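最近在给我们组写一份厨房任务的仿真测试规范,越写越上头,开个串聊聊!欢迎做机器人的朋友来挑刺。

先说起因。九月我和 Kiros Moges 对同一个策略各跑了一遍评测,用的都是 Vameo 那套厨房场景,结果差得离谱。查了两天,原来“关好水龙头”这件事我俩的判定不一样:他看把手角度,我看水流还在不在。

所以规范第一条就是:成功条件必须写成能从仿真状态里直接读出来的量,并且写明要保持多久。我们现在定的是把手到位后连续 3 秒不回弹。“看起来关上了”这种话,一律打回重写。

第二条,初始状态要存档。把手角度、手臂关节角、随机种子,一个都别省。每个任务 16 个种子,写死在配置里,谁也不许挑好看的跑(我以前真干过,脸红)。
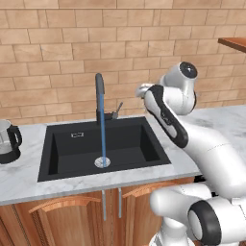

水龙头任务,水开着,夹爪在龙头右侧、台面后沿上方。

第三条是 Béla Jakab 提的,我特别喜欢:碰撞要单独记账。手臂蹭到台面、龙头、咖啡机,哪怕任务最后成功了,也得在报告里列出来。仿真里蹭一下没声音,真机上蹭一下可是要写事故单的!

补充一点,水流这种渲染效果不能当判据。有的版本里水只是个视觉元素,跟把手状态差一帧甚至好几帧。判定读关节,画面留给人看。

第四条,超时统一。单次上限 900 步,到点就算失败,不许“再给它一点时间”。另外失败的录像至少留 5 段,成功的反而可以少留。翻失败录像真的太长见识了,我上周看到半夜。

还在吵的是第五条:演示视频要不要标倍速。我的意见是必须标,写在画面角落,仿真也标“仿真”两个字。Jarholm 那边的同行已经这么做了,看着特别舒服。

草稿代号 Lakatos,目前是个很丑的文本文件,等 Kiros 把碰撞那节的阈值补完我就放出来。你们组的成功判定是怎么写的?尤其是开关、旋钮这类小东西,求分享,多长我都看!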